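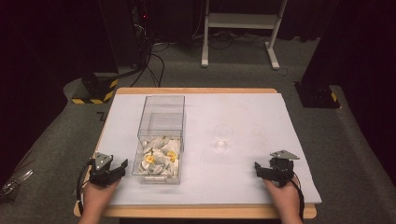 4.3 Aligning the gripper streams

Run this procedure after any firmware change and before the first recording of a session. Vindel must already be running on the host.

1. Hold one gripper in each hand, jaws pointing towards the centre of the table.
2. In Workance, open Devices and check that both grippers report 100 Hz.
3. Select Align. Close and open both jaws together until the counter reaches 13.
4. Read the offset for each side. Values under 47 ms are corrected in software. For higher values, restart the driver and go back to step 2.
5. Select Save. The offsets are written to the session header.

Note: The planner discards any episode without a saved header. Clear objects are often missing from the depth map, so label them by hand in the colour view.

Caution: Keep cables clear of the wrists. A pulled connector ends the recording and the buffer is lost.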